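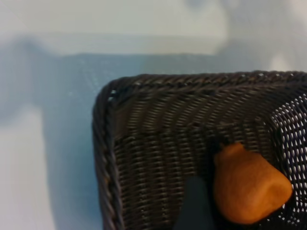 Vuscombe Patterns is a set of 305 hand sewing and machine sewing patterns for small household items: pincushions, needle books, scissor sleeves, machine covers, and liners for storage baskets. The patterns were drafted for home sewers and are stored as plain drawing files with a matching text sheet for each one. The liner group is the largest. Liners for dark woven baskets with a thick braided rim and rounded corners, the kind many people keep fabric scraps in, have their own folder, with a curved corner piece in place of the square one.

What is in the download

patterns/ - one drawing file per pattern, full size, seam lines and cutting lines on separate layers
sheets/ - one text sheet per pattern, with fabric amounts, cutting list and sewing order
index.csv - one row per pattern
CHANGES - what was fixed and when

There are 305 patterns and 363 drawing files. The extra files are second sizes of the same item. Both sizes share a sheet.

Fields in index.csv

id - short code, letters then numbers, never reused
title - name of the item
group - cushion, case, sleeve, cover or liner
seam - seam allowance in inches, as a decimal
fabric - woven, felt or quilted
level - 1 to 3, set by the person who test sewed it
tested - yes or no

A blank in the seam field means the pattern has more than one allowance. Read the sheet before cutting.

Printing

Print at 100 percent with page scaling turned off. Every drawing has a 2 inch test square in the lower left corner. Measure it before you print the rest. Pages overlap by half an inch and the match marks are small triangles. Home printers tend to drift on the long side, so tape the center pages first and work out.

Liners

Measure the basket on the inside, at the rim and again at the bottom. Most woven baskets are narrower at the bottom and the sheets ask for both numbers. The fold-over cuff is drafted long and can be trimmed. For open weave baskets use a lining fabric that is tightly woven, or pins will work through it.

The corner piece was redrawn in version 2. The old one had too much ease and puckered at the curve. If you cut a liner from version 1, the new corner will not match the old side panels - cut both again.

Testing

Birsen Güneş test sewed the covers and most of the liners. The Kivdale sewing group did the cushions and cases. In all, 30 patterns have not been sewn by anyone but the drafter and are marked no in the tested field. They are mostly scissor sleeves.

Known problems

Some of the sleeve drawings have no grain line.
The quilted covers assume thin cotton batting. Thicker batting needs a larger size.
Two titles in the index still use the old Prukesmont names. The ids are correct.

Use

You may sew and sell items made from these patterns. Please do not sell the drawings or the sheets. Credit to Vuscombe Patterns is welcome but not required.

Corrections can be sent as a note with the pattern id and the page number. The next update is planned for September and will add grain lines to the sleeves.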